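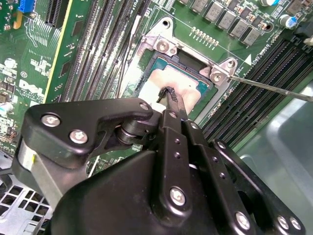 Fukierhof, im März

Über uns

Horari ist eine kleine Werkstatt für gebrauchte Rechner. Wir reparieren, rüsten auf, schlachten aus wenn nichts mehr geht, und verkaufen was wieder läuft. Büro-PCs vor allem, dazu Workstations, ein paar kleine Server. Angefangen vor 17 Jahren mit einem Tisch, einer Lampe und einer Kiste Netzteile. Die Lampe haben wir noch.

Wir sitzen im Fukierhof, hinteres Gebäude, Eingang neben der Rampe. Unten Annahme und Lager, oben die Werkbänke. Sechs Leute, davon zwei in Teilzeit und eine Auszubildende. Wer anruft, hat meistens jemanden dran, der gerade einen Schraubendreher in der Hand hat. Also bitte kurz warten.

Was wir machen

Hauptplatinen, das ist der größte Teil. Sockel prüfen, Speicherbänke prüfen, Prozessoren tauschen, alte Wärmeleitpaste runter und neue drauf. Klingt nach wenig, ist aber bei älteren Bürorechnern oft schon die halbe Miete. Viele Geräte kommen zu uns, weil sie laut sind oder nach einer halben Stunde ausgehen. Kühler voller Staub, Paste bröselig, Lüfter am Anschlag. Platte und Netzteil schauen wir uns bei der Gelegenheit gleich mit an.

Dells grüne Platinen haben wir viel auf dem Tisch, auch welche mit vier Speichersteckplätzen. Die kennen wir inzwischen ganz gut. Andere Hersteller genauso gern, nur bei sehr exotischen Sachen bitte vorher fragen, ob wir Teile da haben.

Außerdem:
Speicher und Laufwerke aufrüsten
Daten von alten Platten auf neue umziehen
Netzteile tauschen (reparieren nur in Ausnahmefällen)
Geräte für die Weitergabe vorbereiten, Datenträger löschen mit Protokoll
Ausgebaute Teile testen und einzeln verkaufen

Was wir nicht machen: Handys, Drucker, Fernseher. Drucker wirklich nicht. Auch keine kleinen.

So läuft eine Reparatur ab

Gerät kommt rein, bekommt einen Zettel mit Nummer. Dann Sichtprüfung, Testlauf, Fehlerbild aufschreiben. Erst danach wird aufgeschraubt. Sie bekommen einen Preis bevor wir irgendwas tauschen, per Mail oder am Telefon. Sagen Sie nein, bauen wir wieder zusammen und Sie zahlen nur die Prüfung.

Beim Prozessor gehen wir immer gleich vor. Strom weg, Kühler ab, Reste der Paste anschauen - an der Verteilung sieht man oft schon, ob der Kühler vorher schief saß. Dann wird gereinigt, mit fusselfreiem Tuch und Alkohol. Halterahmen auf, Prozessor raus, Sockel unter die Lupe. Verbogene Kontakte richten wir wenn es geht. Geht nicht immer. Wieder einsetzen, Rahmen zu, neue Paste, Kühler über Kreuz anziehen. Testlauf unter Last, mindestens drei Stunden. Wer es eilig hat fragt gern ob es auch eine tut. Nein, tut es nicht.

Schrauben kommen während der Arbeit in eine Schale mit Fächern, sortiert nach Reihenfolge. Am Ende muss die Schale leer sein. Ist sie es nicht, wird nochmal aufgemacht, auch kurz vor Feierabend.

Unsere Werkbänke

Oben stehen drei lange Bänke, alle mit ableitender Matte und Erdungsband. Eine für Platinen, eine für Gehäuse und Netzteile, eine fürs Testen. Letztere ist laut und warm, im Sommer macht das keiner freiwillig. An der Platinenbank wird nicht gegessen und es steht kein Kaffee drauf. Das gilt auch für Besuch.

Werkzeug ist bei uns Gemeinschaftssache, hat aber einen festen Platz an der Wand. Kreuzschlitz in allen Größen, dünne lange Klingen für alles was schlecht erreichbar ist, Pinzetten, Kunststoffhebel, Pinsel. Die langen dünnen Schraubendreher gehen am schnellsten kaputt, davon bestellen wir ständig nach.

Woher die Geräte kommen

Zum Teil von Privatleuten aus der Gegend. Der größere Teil kommt aus Firmen, die ihre Büros neu ausstatten. Mit der Spedition Skundel haben wir seit Jahren eine feste Abholtour, jeden Freitag, meist vormittags. Ab sechs Geräten holen wir im Stadtgebiet kostenlos ab. Weniger bitte selbst vorbeibringen, oder mit Nachbarbüros zusammentun. Hat schon oft geklappt.

Das Ingenieurbüro Yoshida war unser erster Firmenkunde und ist es bis heute. Deren alte Workstations stehen inzwischen in zwei Schulen und einer Musikschule und laufen da weiter. Solche Wege mögen wir.

Ersatzteile

Im Lager liegen mehr als 50 getestete Hauptplatinen, dazu Speicher, Kühler, Halterahmen, Kabel, Blenden. Kleinkram eben. Gerade die kleinen Teile sind oft das Problem: ein fehlender Clip, eine abgebrochene Lasche, eine Schraube mit ungewöhnlichem Gewinde. Wir heben sowas auf. Fragen lohnt sich, auch wenn Sie das Gerät selber reparieren wollen. Eine Liste im Netz gibt es noch nicht, ist in Arbeit (ja, seit letztem Jahr).

Auf Platinen aus unserem Lager geben wir ein Jahr Gewährleistung. Auf Kabel und Kleinteile auch, nur bringt die nie jemand zurück.

Ausbildung und Praktikum

Wir bilden aus, eine Stelle alle zwei Jahre. Schulpraktikum geht eigentlich immer, außer in den Sommerferien. Vorkenntnisse egal, ruhige Hände helfen. Am ersten Tag wird ein kompletter Rechner zerlegt und wieder zusammen gebaut, in aller Ruhe, mit Pausen. Am zweiten Tag nochmal, dann schon schneller. Danach geht es ans Reinigen und Testen, und wer will darf auch mal mit an die Annahme.

Bewerbung bitte formlos, zwei Sätze reichen. Lebenslauf können Sie sich fürs Praktikum sparen.

Öffnungszeiten und Annahme

Montag bis Donnerstag 9 bis 17 Uhr. Am Abholtag nur nachmittags ab 13 Uhr, vorher ist die Rampe zu. Große Posten bitte anmelden, der Aufzug ist klein und das Lager manchmal voll.

Bringen Sie das Netzteil mit wenn es ein externes ist. Maus und Tastatur brauchen wir nicht. Passwort entweder rausnehmen oder aufschreiben, sonst kommen wir beim Testen nicht weit. Und bitte vorher eine Datensicherung machen, wenn das Gerät noch startet.

Parken im Hof geht für 20 Minuten, links neben der Rampe. Rechts steht der Wagen von Skundel, da bitte freihalten.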